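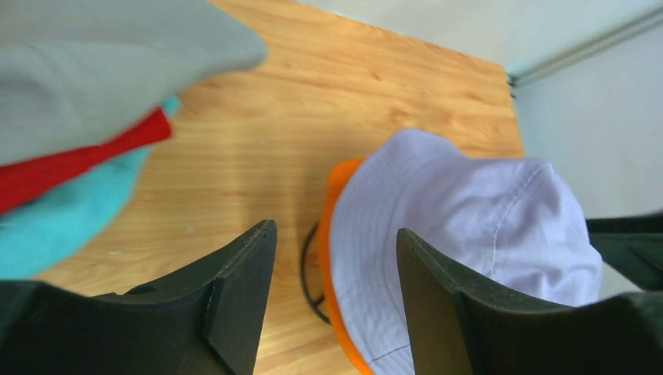

Hats, finally sorted
Posted 11/09/2020 by Azra Delić

I own too many hats. I knew this in June, when the hook by the back door came out of the drywall and took a piece of paint with it, but it was fall before I did anything. Last weekend I pulled every hat out of the closet, the car and the bag I take to the lake, and went through them.

I started with the bucket hats, which are the ones I wear most. They are easy to look after if they are plain cotton and have no stiffener in the brim. I check the seams first. The curved seam that goes across the crown is where mine wear out, usually on the side where I grab the hat to pull it off. If the stitching is loose I fix it before washing, with a doubled thread and small stitches, going back through the old holes if I can find them.

Then they get a wash in the sink with cool water and a little dish soap. I scrub the sweatband with an old toothbrush and leave the rest alone. I used to put them in the machine and the brims came out twisted. Drying takes a day and a half in my house. I set each one crown up over an upside-down bowl and pull the brim down all the way around with my fingers. Wrinkles in the crown don't bother me and I don't iron them.

Ball caps are more trouble. The old ones have cardboard in the bill and should not be soaked at all, so those get wiped with a damp cloth. I had two from Hallton, where I worked for a while after college, and kept one.

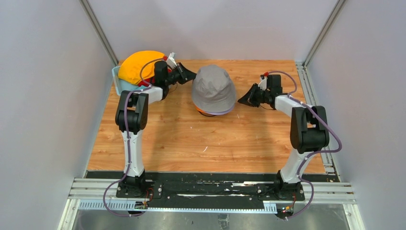 Photo: Hakim Khoo

A bucket hat keeps its shape better with something under it. Left flat in a pile, the crown folds over and stays folded. The gray one is resting on something orange, with its brim hanging down, and it sits fine that way. Any small bowl or tub will do. The yellow cap is back in or on the light blue tray. I like a shallow tray for caps, and I bought 4 of them at the Duggan sale for this. They fit on the closet shelf with an inch to spare on each side.

I did look at proper hat racks. Troltholm has a wall one for 84 dollars, and it would need to be screwed into a stud, and the only stud on that wall is behind the light switch. Theano Theodorakopoulos wrote in after my coat post to say she keeps hers on a curtain rod with clip rings. That might work for sun hats. Mine would end up with clip marks.

What stayed: the cotton bucket hats, three caps, the wool hat from my aunt and one straw hat with a cracked brim that I still wear for weeding. What went: anything that gave me a headache by noon, which was more than I expected, and a rain hat that had started to peel inside. The rain hat went in the trash and the others are in a bag in the hall. Ifor Price has asked for the green corduroy one if it's still going. It is.

The hole in the drywall is patched but I haven't painted it. I have half a can of the hallway color in the basement and need to see if it's still good. The hook is going back up on an anchor rated for 50 pounds, and it is getting one hat.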